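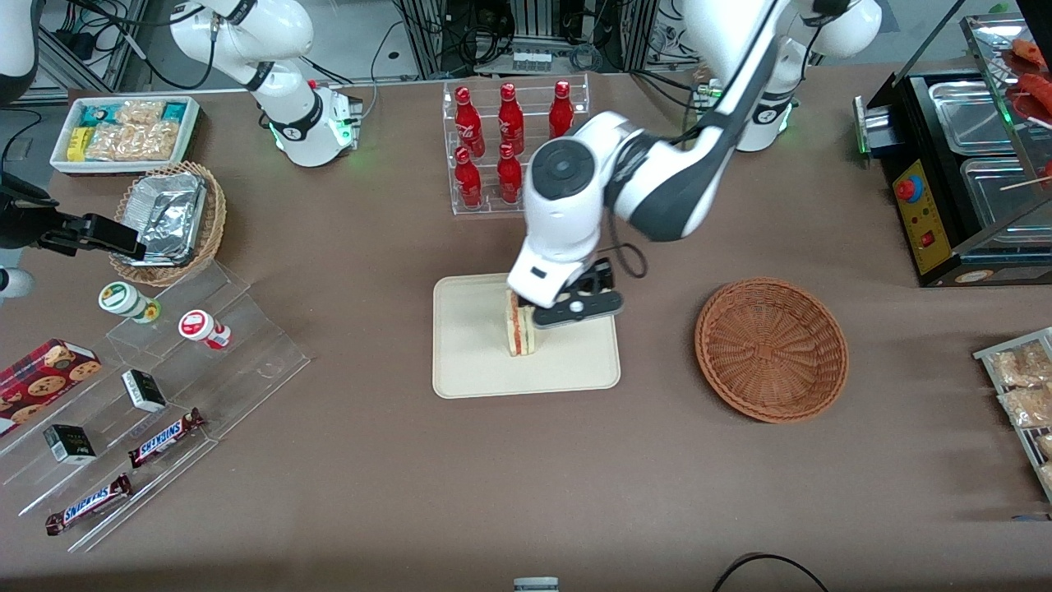
How long does it take before a new town feels like your own town? For me it took until the second winter, and I think the packed lunch had more to do with it than anything else.

I moved to Kitville for work, in February, with two suitcases and a job contract for one year. I had learned English at school and later at the university, so I believed that language would be the small problem and the cold would be the big one. It was the opposite. The cold you can solve with a good coat. The language of the people at my work I could not solve with any coat, because they did not speak like my teachers. They said "you alright?" and walked on before I had prepared the answer.

In my country we eat a hot meal in the middle of the day. We sit down for it, and if the employer is decent there is soup. In my first week in Kitville I went looking for the canteen and I could not find it, and finally I asked a man in the corridor. He said there used to be one, and then he told me that there was a kettle. I thought that I had misunderstood. But there was indeed a kettle, also a fridge and one table beside a window, and the people sat there with sandwiches which they had made at home the evening before.

I must confess that I looked down on it. A sandwich was for me a thing for train journeys. For the first month I walked every day to the shop on Jarnar Road and bought something warm in a paper box, and I ate it alone on the bench or, if it rained, standing under the roof of the bus stop. It cost too much and I was back late two times. Also I did not speak to anybody between nine and five except about work.

The person who changed this was Olanrewaju Osagie, who had the desk opposite mine. He had come to Kitville seven years before me, from Lagos, and he had his own opinions about the English lunch, none of them polite. One day he saw me putting on my wet coat to go out and he said, "Sit down, you will get ill," and gave me half of what he had. It was cold chicken with pepper sauce between two slices of ordinary white bread. My eyes were full of tears from the pepper and everybody at the table laughed, me also. I had never before been laughed at in English and enjoyed it.

After this I began to bring my own. I was very bad at it in the beginning. I put tomato directly on the bread in the evening, and by noon it was like a sponge. Someone told me to put butter on both slices right up to the edge, and to keep the tomato in a separate little box with a bit of salt. I pass this on to anyone who is new, it is good advice. I also learned that you do not cut the bread at home for a cheese with strong smell if the fridge is shared. A note appeared on the fridge door. It did not mention my name but it mentioned my cheese.

What I had not expected was how much people talk about their lunch. In my country you speak about food when it is special. There, they spoke about crisps! They had strong feelings on which flavours belong in which colour of packet, and this discussion could continue through a whole lunch hour and come back the next day. For a learner it is perfect. The vocabulary is small, the same words return again and again, and nobody minds if your grammar is not correct as long as you have an opinion. I learned "soggy", "stodgy", "a bit much", "go on then" and "I shouldn't, really". The last two, I noticed, are usually said together.

"Go on then" was difficult. When somebody offered me a biscuit I said "yes, please, thank you very much", and this was correct, but it made a little silence. When I said "go on then" for the first time I felt like an actor. The woman with the biscuits only held out the packet and continued with her story. I was so proud that I wrote it in my notebook.

I still have the notebook. At the end of my first year there were 200 expressions in it, and I would say that more than half come from that table by the window. My evening course at the Hemmin Centre gave me the conditional sentences, and I am grateful for them, but I do not remember a single conversation from that classroom. From the table I remember many.

In the second winter a young man from Portugal started in our department. On his first day he came to me in the corridor and asked, very politely, where was the canteen. I heard myself say, "There used to be one, but there's a kettle." He looked at me exactly as I must have looked. I took him to the table and gave him half of my sandwich (egg with dill, without any pepper, I am not as strong as Olanrewaju). That evening, on the bus, I thought for the first time "I am going home" and I meant the flat in Kitville.

I have since moved again, not far, to Woslow, where I work mostly from my own kitchen. There is nobody who could forbid me a hot soup at noon. I make it maybe twice in a week. The other days I make a sandwich in the evening, wrap it and put it in the fridge, although I will eat it only a few steps from there. My sister finds this ridiculous. When she visited us she opened the fridge at night, saw it lying there with the paper around it and asked me who was travelling.

Some readers have written to me to ask what helps when you are new and shy in the language. I do not have a method. I can say only what I would do sooner if I had to begin once more:

Eat where the others eat, even if you understand only a part of it. I lost one month on that bench.

Bring something that can be shared. It does not have to be from your country, though people will ask. My best success was a simple apple cake.

Ask about food before you ask about the weekend. The weekend is more private than you think, at least it was so in Kitville.

Write down what you hear the same evening, with the whole sentence. If I wrote only one word, after a week I did not know any more how to use it.

Olanrewaju and I still telephone. He has moved to another office, with a real canteen, and he complains that the rice there is an insult. I asked him if he goes there anyway. He said no, he brings his own.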